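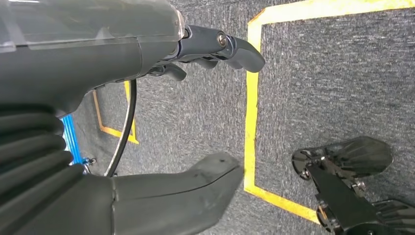
Trygve Haugland asked, on reading the first draft of this section, why a set-up guide should begin by telling people what the thing can't do. He would sooner have had the wiring first. The wiring is in section 3.

Manuals > Rellton two-arm kit > 4. Floor work

Contents Previous Next Index

4.2 Marking out and first chores

The leaflet says the kit is "ready for the home". Treat that as an aim. It will move a folded towel from one marked area to another on a good day, and a sock is still a matter of luck.

1. Lay yellow tape on low-pile carpet: one large rectangle for the work and a smaller one to the side. Press the corners down hard.

2. Check that each gripper can reach the large rectangle without pulling its cable tight.

Caution: a hanging cable will catch on a chair leg sooner than you expect. Clear the furniture first.

3. In Prakodetti, choose Floor, then Learn Edges. Leave the room lights as they are until it finishes.

4. Put one towel in the large rectangle and run Tidy at speed 4. Speed 5 is offered in the menu. We don't advise it.

5. Keep a hand near the stop button for the whole run.

Note: scuffed tape is fine. Tape that has lifted is not, and the software won't tell you which you have.

Hadi Atallah logged 1,512 pick-ups at our Drinia workshop last December, and in 400 of them the towel ended up outside the tape. He counted a towel dropped in a heap inside the tape as a success. A person doing the laundry might not.

6. If Tidy stops halfway, pick the towel up yourself and start again from step 4.

For hard floors see 4.3. For stairs there is no section.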